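Brullingate Tapes: README

Hello! You've found the folder for the Brullingate tapes, a pile of home-recorded noise, drone and tape-loop music that I've been digitising in the evenings. I'm Dario Ferraro, I did the transfers and typed up the notes, and any grumbles about either should come to me.

What's in it

There are 20 cassettes, each one transferred in full, both sides, including the long stretches of hiss where somebody forgot to press stop. I've left those in on purpose. On the Stubbs tapes especially, the hiss is half the record, and on one of them there's a kettle going in the next room that I've grown very fond of.

Most of it comes from people who played at the Brullingate rooms, a rehearsal place over a carpet shop with one working socket and a door that never quite shut. If you know the scene at all you'll know Stubbs (the duo, contact mics and a filing cabinet) and probably Bellurville, who were louder and tidier and had a proper mixing desk. Pronirham was the label, if you can call it a label. It was a name on a photocopied sleeve and a post box.

How the files are laid out

One folder per cassette. Inside each you'll get side A, side B, a scan of the sleeve if there was a sleeve, and a plain text file called notes. The audio is 24-bit WAV. I know that's big. I did think about FLAC and may still do it, but the program I use for splitting is old and sulks at anything that isn't WAV, so for now please bring a large disc and some patience.

Track names are whatever was written on the card, spelling mistakes and all. Where the card was blank I've put "untitled" and the side, and nothing more. Please don't send me guesses unless you were there when it was recorded!

How the transfers were done

Same deck throughout, heads cleaned before every tape, azimuth set by ear for each side. No noise reduction of any kind, no normalising, no EQ. A couple of people have asked me to "clean up" the Bellurville live tape and the answer's still no, sorry. That low rumble is what the room sounded like when they played, and if you take it out you're left with a thin scratchy thing that could be anyone.

Two tapes had snapped leaders and I spliced them back on. There's a tiny click at the start of each, marked in the notes. Another two had been recorded over, so you get a few seconds of pop radio poking through between pieces. I've kept it. On Stubbs side B it comes in right after the most punishing bit of metal scraping you've ever heard, a cheery burst of somebody's chorus, and then straight back to the filing cabinet. I laughed out loud the first time.

The notes files

These are my own opinions mixed in with facts, which I realise is bad practice. I've tried to keep facts at the top and rambling underneath. The fields at the top are artist, title, label, tape type, length, condition and source. Condition is good, fair or rough, and "rough" means you'll hear dropouts. Dates are only filled in if they were written on the sleeve, so lots are empty.

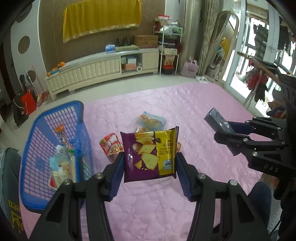 A bag of crackers and a little blue box, with the blue basket on the left.

Known problems

Bellurville, live tape, side A: the left channel fades away for most of the second piece and comes back with a thump. It's on the cassette, I've checked it on another deck.

Stubbs, "Lid": runs slightly fast. I haven't corrected it as I don't have anything to tune it against. You try finding concert pitch on a filing cabinet.

Pronirham sampler: the sleeve lists more pieces than I can hear on the tape. Some of them may run into each other. If you played on it, please get in touch, I'd love to put this one right.

Using the recordings

Listen, copy for friends, play them on your radio show. Please credit the artist and mention the Brullingate tapes. For anything that makes money (films, reissues, sample packs) ask first and I'll pass it on to whoever made the tape. A few of them are hard to track down and some take ages to reply, so leave plenty of time.

If you made one of these and would like it gone, just say and I'll take it out, no fuss.

Still to do

Track splits for the Pronirham tapes, which I'm hoping to finish in July. Better sleeve scans, as the first few were done on a scanner with a dirty streak down the glass. And I've been promised a box of flyers, which will get a folder of its own once it turns up.

Last updated 17 May 2026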